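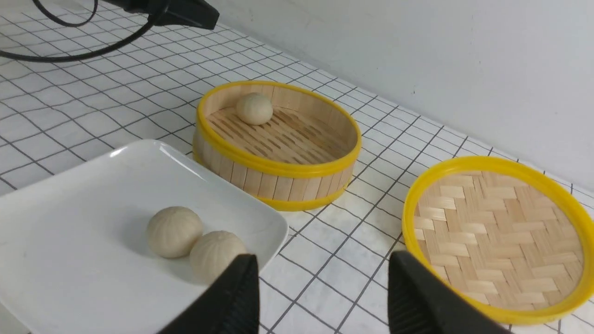
Ghazal Ghaffari asked under my last post whether you can skip the second rise, because hers take up the whole evening and by then her kids have eaten cereal. Ghazal, I have tried, believe me. You can skip it and you will get something edible, but the dough stays tight and a bit chewy and the pleats sit there like a knot in a shoelace. Give them the second rise. I'm going to put the whole thing down in this thread so it's in one place.

Dough first. I use plain all-purpose flour, the cheap bag, plus instant yeast, a spoonful of sugar, a little baking powder and warm water. The water should feel like a bath you'd put a baby in. My aunt in Fimbridge uses milk for half of it and hers come out sweeter and softer, so do that if you like them that way.

Knead until it's smooth. I know every recipe says that and then gives you a number of minutes that's wrong for your arms. Mine takes 13 minutes by hand with the radio on, and I stop when the dough feels like an earlobe. Cover it and leave it somewhere warm until it's puffed up to double.

Filling! I go back and forth. Pork with scallion and ginger is the one everybody asks for, and I stir in cold stock a spoonful at a time so it stays juicy. When I'm tired it's cabbage, glass noodles and chopped mushrooms, which I cook first and let cool all the way. Warm filling makes the dough greasy and then it won't pinch shut, and I've cried over that more than once.

Knock the air out of the dough and knead it again, longer than you want to. Any bubbles you leave in there come up as little blisters on top of the buns. Then roll it into a rope, cut it, and roll each piece so the middle is thicker than the edge. The middle has to hold up the filling and the edge gets bunched together at the top, so if you roll it flat all over you get a thin bottom and a big doughy lump for a hat.

Pleating. My first ones looked like laundry. Thumb stays in the middle holding the filling down, the other hand goes around and around making small folds, and you turn the bun as you go. I get nine folds on a good one. A wide messy fold tastes exactly the same, so please don't let this be the part that stops you.

Second rise (this is your bit, Ghazal). Set them in the steamer with space between, lid on, no heat, 30 minutes. In March my kitchen is chilly so I put the basket over a pan of warm water with the burner off. They're ready when you pick one up and it feels lighter than it looks. You can use that time to make the dipping sauce or wash up, or sit down, which is what I do.

I line mine with squares of parchment. Cabbage leaves work too and smell lovely. Start with cold water under the basket and bring it up slowly, then steam on a steady medium heat. Don't lift the lid to look - I know, I know - and when the time's up turn off the heat and wait 2 minutes before you open it. If you open it right away the tops can sink and wrinkle on you.

About the bamboo, because somebody always asks: rinse it in hot water, no soap, and let it dry completely before it goes in the cupboard. I put one away damp years ago and it grew a gray fuzz and had to go out with the trash. I still miss that steamer.

Leftovers freeze beautifully. Let them cool, freeze them on a tray, then bag them. Steam straight from frozen, no thawing. And Ghazal, that might be your answer for a school night: make a double batch on a slow afternoon and the kids can have buns while the cereal stays in the box. Tell me which filling you go with!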